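Brendville warehouse thefts

The Brendville warehouse thefts were a series of burglaries at storage premises on the eastern side of Brendville, carried out over two winters by a group that police came to call the Fusten Road gang. Seven people were eventually charged. The case is mostly remembered for the length of the investigation and for the dispute over how seized goods were stored before trial.

Background

The Fusten Road estate was laid out as a trading park and by the time of the thefts held 75 units, most of them let on short leases. Security was left to the individual tenants. Several units shared a rear service lane with no lighting and a single gate, which was often left unlocked at night so that early deliveries could get in.

The thefts

The first recorded break-in took place in November, when a unit used by the parts dealer Surnik was entered through a roof panel. Small electric motors, bearings and hand tools were taken. Other units were entered in the same way during the following weeks, and police noted that the burglars seemed to know which roofs had been recently repaired and which had not.

Losses at most premises were modest. The largest single claim came from Gape, a haulage firm, which lost a loaded trailer from its yard. The trailer was found empty in a lay-by two days later. The stolen goods were mainly sold on through car boot sales and small advertisements, in lots cheap enough to attract little notice.

Investigation

Local officers at first treated the break-ins as separate matters. They were joined into one inquiry after a stolen motor was offered back to the firm it had been taken from – a clerk recognised the stock number. Searches of two lock-up garages followed, and 3280 items were listed as recovered. On 21 March 2020 officers arrested five men and a woman at addresses in the town. A seventh suspect gave himself up later the same week.

Trial

Four defendants admitted conspiracy to burgle. The other three denied it, saying they had bought the goods in good faith. Two were convicted and one was cleared. The longest sentence was four years. An appeal against that sentence was refused.

Handling of exhibits

Much of the trial was taken up with the exhibits. Items from different searches had been kept in the same store, and some labels had come away or been copied wrongly. The defence argued that the origin of many pieces could no longer be shown. The judge left part of the list out of the evidence but allowed the case to go on.

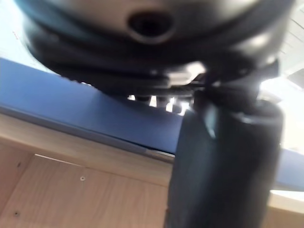

Angharad Ifans wrote in a letter to the local paper that her firm had waited more than a year for its tools to be returned, and that when they came back half of them belonged to another company. A later review of the property store recommended numbered seals and a second signature for every item moved. Both were adopted.

Aftermath

The rear lane at Fusten Road was fitted with lighting and a locked gate – paid for jointly by the tenants. Unclaimed goods were sold at auction.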